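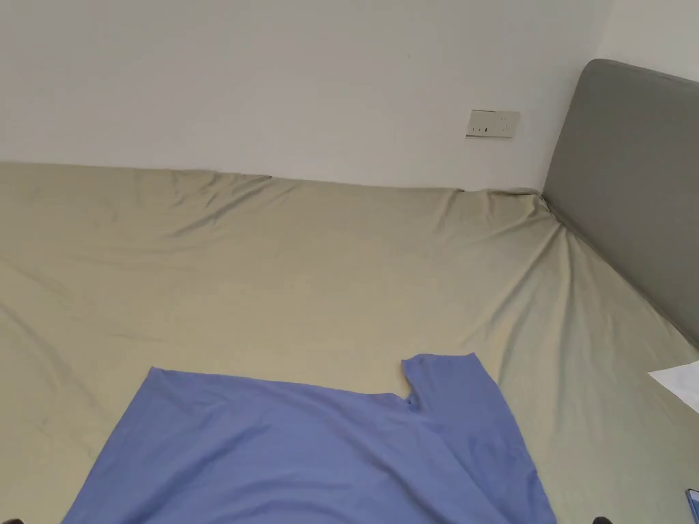 Clothing is among the hardest things for a household robot to handle, according to Dr Naledi Mthembu, who leads the textile handling study at the Grovcombe Institute. Her group has spent the past year asking whether a robot can learn to fold from people who carry out the task with hand-held grippers. The test item may be as ordinary as a blue shirt laid out on a fitted sheet, and the sheet itself is part of the problem. "A wrinkled sheet has edges and shadows of its own," Dr Mthembu said. "The model has to learn which folds belong to the garment."

The study, known as Porkach, draws on 2079 demonstrations recorded in furnished bedrooms. Earlier work by the same group used a bare laboratory bench. Dr Mthembu said the change was made in March, after a model trained at the bench performed poorly on beds.

Each demonstrator holds the gripper by its handle and approaches the cloth as the robot would, with two fingers and no help from the palm. New demonstrators complete 25 practice folds before their recordings are accepted.

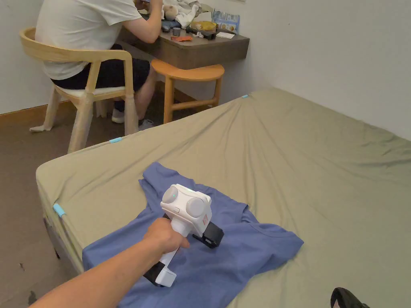 What the recordings showed

Laine Grīnberga, the study's data analyst, compared models trained on 500 demonstrations with models trained on the full set. The larger set improved the first grasp most clearly. Later steps, such as bringing a sleeve across the body of a shirt, improved more slowly.

"The first grasp decides a great deal," Ms Grīnberga said.

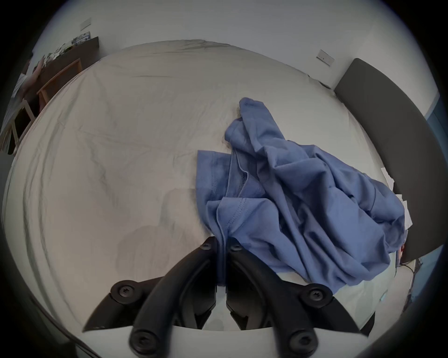

She added that failed attempts were kept and labelled. In her view, a recording in which the demonstrator lets go and tries again is of real value, as it gives the model a way to recover. Of the full set, 1230 recordings contain at least one second attempt.

Dr Mthembu was asked whether the rooms should have been cleared before recording. She replied that the group had considered it and decided against it.

"People leave phones and papers on their beds," she said. "We would sooner meet that in training than in somebody's home."

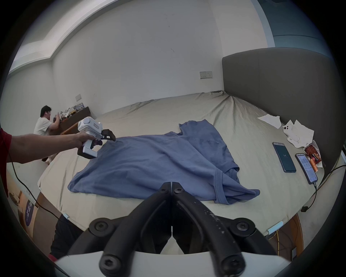 The group has not yet tested the method on heavy items such as coats or doubled blankets. Ms Grīnberga is preparing a labelling guide for towels and pillowcases, and Dr Mthembu expects recording for that stage to take place at the Institute's Deswood site.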